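Forum index > Shop Floor > Automation and Us
Thread: They want the robot to do wipe-downs now. Anyone else on a pilot?
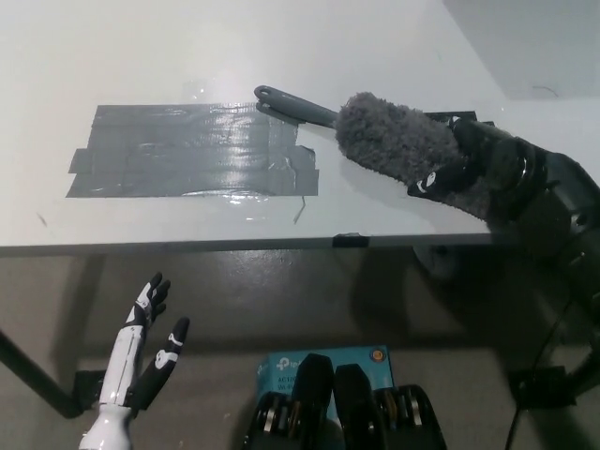

Duster test on the taped table, robot's-eye view

gritbucket
Posted 6:12 am

Second shift janitorial and line support at a packaging plant, eleven years in. In February they signed with an outfit called Vornow for a cleaning pilot. The product name is Plovano, which sounds like a pasta sauce. It's a humanoid, two arms, one hand black and the other white and black, and right now its whole job is a white table with a patch of gray duct tape on it and a duster.

The pitch to us was that it takes over "low value surface tasks" on 400 workstations and we get moved to "exception handling." I asked what an exception was. The answer was anything the robot can't do. I asked what it can do. The answer was that they're still characterizing that.

So I'm asking people who have been through one of these. What changed for you? I don't want the brochure. I want hours, who got moved, who got blamed when a station was dirty.

palletjack_pete
Posted 6:40 am

Look at how it's holding the thing. The handle's got a perfectly good hanging loop on the end and it's pointing off toward the tape. The robot has hold of the fluffy part. I have trained nineteen-year-olds on their first job who picked up a duster by the right end.

mossback
Posted 6:58 am

Cheap shot, Pete. One picture. It could be mid-handoff for all you know. I've held a duster by the head plenty of times to get it out of a bucket.

palletjack_pete
Posted 7:03 am

Fair. But if I'm picking the picture to show the crew, I pick one where it's got the handle.

third_shift_dana
Posted 7:31 am

We had two of these at Wikbridge, different vendor, so take it for what it's worth. Ours was bin wiping. What changed:

The wiping did get done on the easy bins. I'll give them that. Flat, empty, well lit, it was fine and it didn't complain.

Everything that wasn't flat, empty and well lit came to us in a queue on a tablet. Before, I'd do a run of bins and the hard ones were mixed in with easy ones, so you had a rhythm and a bit of a breather. After, it was nothing but hard ones, with a timer. Same pay. My wrists noticed before I did.

The other thing is clearing up for it. Somebody had to empty the station before it could wipe the station. That was us, and it wasn't on anybody's time sheet.

gritbucket
Posted 7:44 am

That last bit is what I'm afraid of. We already got a sheet on "presenting the surface." Take off loose items, coil cords, no liquids standing. By the time I've done all that I've got a rag in my hand anyway.

Did they count your prep time in the numbers?

third_shift_dana
Posted 7:52 am

No. We asked for it twice. The report had robot minutes in it and that was all.

torque_wrench_tom
Posted 9:15 am

I'll be the unpopular one. I maintain arms for a living and I think you're all judging this too early. A table with tape on it is how you start. Tape has edges and a surface that isn't the same as the table. A soft tool is harder than a hard one because it squashes, and you can't easily tell how hard you're pushing. If they're working on that, good for them, that's the real problem.

Nobody on this board wants to dust 400 stations a night until they're sixty. I've seen what it does to shoulders. If a machine takes half of it I'm for it.

gritbucket
Posted 9:34 am

I don't want to dust until I'm sixty either, Tom. I want to be employed until I'm sixty. Those two things used to be the same conversation and the plant has split them up.

Also the tape has something shiny on it, film or a wet spot, I can't tell which from the picture. If it's wet then a fluffy duster is the wrong tool and whoever set that up has never cleaned anything. You dust dry and you wipe wet. Use a duster on a spill and you get a gray mop and a smear.

mossback
Posted 9:41 am

Could just be clear tape or plastic catching the light. You see a loose strand hanging off the corner down there too.

gritbucket
Posted 9:46 am

Could be. Then my question is what the duster is supposed to accomplish on it. I'd like one of us in the room when they decide what counts as a cleaning job. There are six of us on second shift with a combined I don't know how many years, and we've been asked for exactly zero opinions. We got the sheet.

torque_wrench_tom
Posted 10:02 am

That one I agree with. Every bad cell I've had to fix was designed without asking the operator. Write it up and send it to them. Vendors do read that stuff, the small ones anyway.

boxcutter_blues
Posted 11:20 am

What's the rate supposed to be? Our place got quoted numbers for a floor scrubber and they were all "up to."

gritbucket
Posted 11:38 am

Slide said 2000 surfaces a night at full rollout. The week we got told that, the log by the time clock said 1344 attempts since the pilot began. Attempts. I asked what share of those ended with a clean surface and was told the metric was under review.

For comparison, a decent person on our crew does a workstation in 5 minutes including the monitor arm and the gunk under the keyboard tray. It's not a glamorous number but it ends with a clean station.

boxcutter_blues
Posted 11:45 am

"Attempts" is beautiful. I attempted to go to the gym over 400 times last year.

coldroom_kev
Posted 1:07 pm

Different angle. Who signs off on the station after the robot's been there? At our site the cleaning log has initials on it, and if an auditor swabs a surface they come and find the initials. When they trialed automated wash on one line, the log still needed a human signature. So I was signing for work I didn't do and hadn't watched. I refused for two weeks, then they put it in the job description.

Get that one settled before anything else. I mean it.

gritbucket
Posted 1:19 pm

Kev, thank you, that's the most useful thing in this thread. Our log has initials too. I hadn't thought about it.

torque_wrench_tom
Posted 1:30 pm

Agree with Kev completely. If the machine did it, the log should say the machine did it, with a unit number and a time. Software can do that in an afternoon -- if anybody asks for it.

palletjack_pete
Posted 2:11 pm

Tom, you say it takes half the work and you're for it. In all the years you've been putting in arms, how many places took half the work and kept all the people?

torque_wrench_tom
Posted 2:26 pm

Some. Two I can name off the top of my head where nobody was let go. They stopped hiring instead and let it shrink. I know that's not the answer you want, and I'm not going to pretend it's a great one. But one of them, Boonyarit, had a real training deal. Three of the line people are robot techs now and make more than they did.

third_shift_dana
Posted 2:40 pm

Three out of how many?

torque_wrench_tom
Posted 2:51 pm

I don't have the exact count. A lot more than three.

third_shift_dana
Posted 2:53 pm

Yeah.

mossback
Posted 3:30 pm

I'll say one thing for the pilot. At our place the supervisors never looked at what cleaning took until a machine had to do it. Once they had to write it all down, every step, they found out there were a lot of steps. We got an extra cart and better gloves out of that. The machine went back to the vendor and we kept the gloves.

palletjack_pete
Posted 3:38 pm

Best outcome I've heard of so far.

gritbucket
Posted 5:50 pm

Heading in. Here's what I'm bringing to the shift lead, tell me if I've missed something:

Prep time goes on the sheet as its own line, with a start and a stop.
Nobody's initials go on a station the robot did.
They report finished surfaces along with attempts.
One person from each shift sits in when they pick the tasks and the tools.
If the hard stuff is all that's left for us, the 5 minute standard gets thrown out and redone.

I'm leaving the duster grip off it. Pete can bring that up himself.

coldroom_kev
Posted 6:04 pm

Add that it has to be in writing. We had a verbal on the initials and it lasted until the manager changed.

third_shift_dana
Posted 6:10 pm

And ask who does its stations on the nights it's down. With us it was whoever was closest.

gritbucket
Posted 6:13 pm

Added both. Will post what they say.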